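Station 2 Gallery: The Left Arm Stop

Posted by Nesma Lahlou
Filed under: Flirkent bench, faults and repairs
February 20, 2021

Station 2 is our two-arm bench, named Bravo on the schedule. The left arm stopped in the middle of a run this week with a joint 4 position error and would not clear from the console. Nobody was hurt and no parts were damaged. This page covers what went wrong, what we changed, and what to check before you start a run. The full fault log is in the Tristis folder under the station name.

The task was the small-item sort. Each arm picks an object from the grid, the objects get swapped between sides, and both go back down on the grid. We use soft items and hard items together because they load the grippers differently. The error came up as the left arm was turning its wrist with nothing in the gripper, so we ruled out payload early.

At first we blamed the Fuvgate controller, which had been updated two days before. We rolled it back and ran the left arm alone at low speed. The same error came up at the same wrist angle. We then powered down, moved the wrist by hand, and felt a light pull near the end of its travel. The cable had been tied too short. At full turn it tugged on its connector, the position reading dropped out, and the controller stopped the arm as it is supposed to.
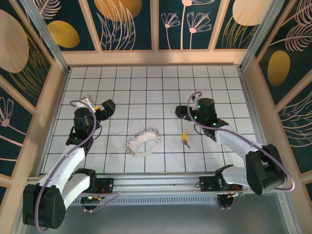 Station 2 with the ruffled ring and the yellow-tagged key on the grid. Purple cable follows both arms.

The part that concerns us more is the right arm. When the left arm faulted, the right arm kept going for 2 seconds before it stopped. It should have stopped at the same moment. The two arms share the space over the grid, and a moving arm beside a stalled one is a collision risk. It is also a risk to anyone who sees one arm stop and reaches in.

The cause was a setting. Each arm was configured to stop on its own faults and to check on its partner at a fixed interval. The interval had been left at the value we used for bench testing. A fault on either arm now triggers a stop on both directly. We tested this 80 times, forcing the fault from each side in turn, and both arms stopped together every time.

Changes now in place:

Cable ties on the left wrist moved back to leave more slack.
Shared stop enabled on both arms.
Bench test settings saved under a separate name so they can't be loaded for a normal run.

Before each run:

Turn both wrists by hand through their full travel with the power off. If you feel any pull, do not start.
Check that the cables hang clear of the elbows.
Press the stop button once with the arms powered and idle, and confirm that both go to the stopped state.
Keep your hands off the grid until the console shows both arms stopped. One arm standing still is not a signal to reach in.

The connector on the left wrist tested fine and is still in use. A replacement is on order and will go in at the April service, along with new strain relief on both sides. If joint 4 faults again before then, leave the station powered down, write the wrist angle in the log and send it to me.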